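Ticket 3493
Subject: Label printer keeps spitting out blanks, orders stuck on "awaiting dispatch"
Opened by: Melina Zacharopoulos
Product: Tulletti shop plan, Tarkier label printer
Status: Open

Hi again! I run a little second-hand clothes shop on Tulletti (mostly jumpers and sweatshirts, a few coats when it gets to December) and since Friday my labels have gone completely mad. I press print, the Tarkier whirrs away quite happily, and out come two blank labels and then one with half a postcode on it. Meanwhile the order sits there on "awaiting dispatch" and the buyer starts messaging me.

Tried so far: turned everything off and on, new roll of labels, different cable, cleaned the print head with one of those little wipes. Test page from the printer's own button is perfect, so I don't think it's the printer. The first order it happened on was 633, a black sweatshirt.
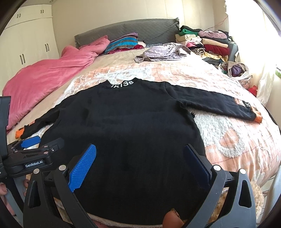

Order 633: black crew neck, orange cuffs

Update, 15 minutes after sending the above. Achilleas on your chat told me to change the paper size from A6 to "custom" and restart the browser. Did that. No more blanks, hurrah, but now the address comes out sideways and the barcode runs off the bottom, so the post office won't scan it.

Reply from Lieselotte Hellwig, support: Hi Melina, please go to Shipping, then Label layout, and untick "Rotate to fit". It got switched on for some shops in the last update. Then reprint from the order page and leave the preview alone.

Me again. Unticked it, and all 5 waiting orders printed the right way up! The only one still being awkward is 633, which says "label already used" and won't let me reprint. Could you reset it from your end please?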